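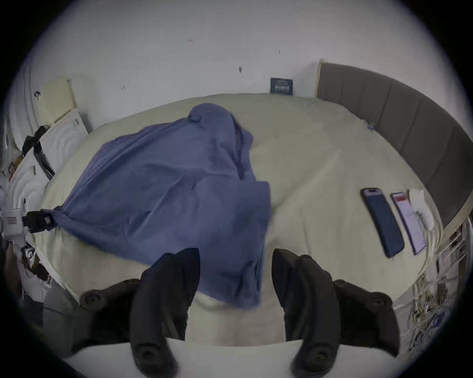 Declan Katene wrote in to ask why his favorite blue T-shirt gets softer and paler every year, even though he never does anything to it except wear it.

March
By Sveva Rizzi

Declan's shirt is losing tiny bits of itself. Most T-shirts are knitted from cotton yarn, and yarn is made of many short fibers twisted together. Each time you wear or wash a shirt, the fibers rub on each other. Some of the ends break off. If you have a dryer at home, look in the lint trap. The gray fluff is made of fibers from your clothes.

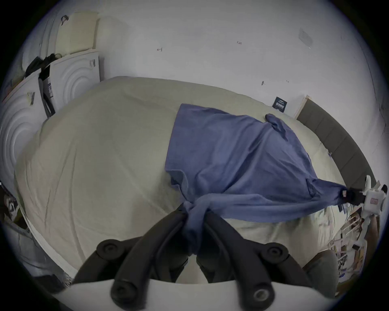
The color goes for a different reason. Dye is held in the fibers, and a little of it washes out in the water. Hot water takes more than cool water, so many care labels give a top temperature of 40 degrees Celsius. Sunlight also breaks up dye. A curtain often fades on the side that faces the window.

Softness comes from bending. New cloth may have a stiff finish put on at the factory, and the first 2 or 3 washes take most of it away. After that, the yarns loosen a bit and bend more easily.

To slow down fading, turn the shirt inside out before washing and dry it in the shade.

Next month: why wool shrinks.

1051 shares | 9 comments
Contact | © Ornwood Kids | Back to top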